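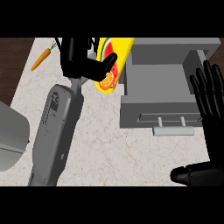
Session 9: Reading a pitcher's ground ball rate

Ground ball rate (GB%) is ground balls divided by all balls in play, home runs included. Bunts are left out in this course.

A starter who allows 60 balls in play, 33 of them on the ground, has a GB% of 55. At that sample size the figure still moves a good deal from one start to the next – do not rank pitchers on it.

Compare each pitcher with the league rate for the same season. A change of two points means little if the league moved by two as well.

Exercise sheet 11 is due 25th November. Send questions on the data file to Ibsa Admasu.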